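3. Do Published Cycle Times Predict Laundry Throughput?
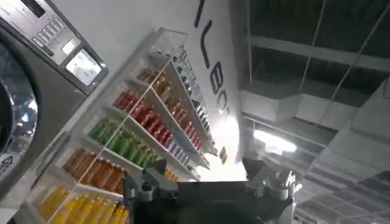 Contreras Working Group on Shared Services
Lultley, April
5 comments · 61 shares

Figure 1. Control panel and round door of a stainless-steel appliance.

3.1 The claim under test

Planning guides for shared laundries tend to start from the cycle time printed in the manual. Divide the opening hours by that number, multiply by the number of machines, and the result is called capacity. The Vinell guide, which most housing managers in our area still use, does this on its first page and never returns to the question. We doubt that the method deserves the trust placed in it.

A cycle time describes a machine. It says little about a laundry room, where a finished load may sit in the drum until its owner comes back. The guide treats this waiting as a small loss that evens out over the day. It gives no source for that view, and we could not find one in the older literature it cites.

3.2 Data

We used door and start records from the shared laundry at Stultent, a residential building of 300 apartments. The records hold 1688 completed loads. Each entry gives the program chosen, the start, the end of the program, and the next opening of the door. We dropped entries with a missing door time. This is a weakness, and readers should keep it in mind, as a missing time may be more common when the room is busy.

We did not ask residents why they chose a program or why they came back late. Earlier studies have leaned on such surveys, and we are not convinced by them. People report the habits they would like to have, and few will admit to leaving wet towels in a shared machine until bedtime.

3.3 Results

The median gap between the end of a program and the opening of the door was 61 minutes. In the evening, when demand was highest, the gap did not shrink. The usual account predicts that it should, on the theory that residents hurry when they know others are waiting. We see no sign of that here. It is possible that residents simply do not know who is waiting, but our records cannot settle the point.

Program choice mattered less than we expected. Short programs were followed by gaps much like those after long ones, so a laundry that pushes its users toward the quick wash may gain less than the manual suggests. The guide's advice to remove long programs from the menu looks hard to defend on this evidence.

3.4 Are reminders the answer?

Several vendors now sell text reminders as a cure for idle drums. The case rests mainly on trials of 5 weeks or less, run in buildings that volunteered for them. A new message gets read. Whether the same message gets read a year later is another matter, and none of the trials we reviewed went back to check. We also found no trial that compared reminders with a plain clock on the wall.

We would not rule reminders out. The evidence offered so far is thin, and a building deciding between reminders and one more washer should ask for the raw door times before it signs anything. Section 4 looks at booking sheets, where the claims are older and the records are worse.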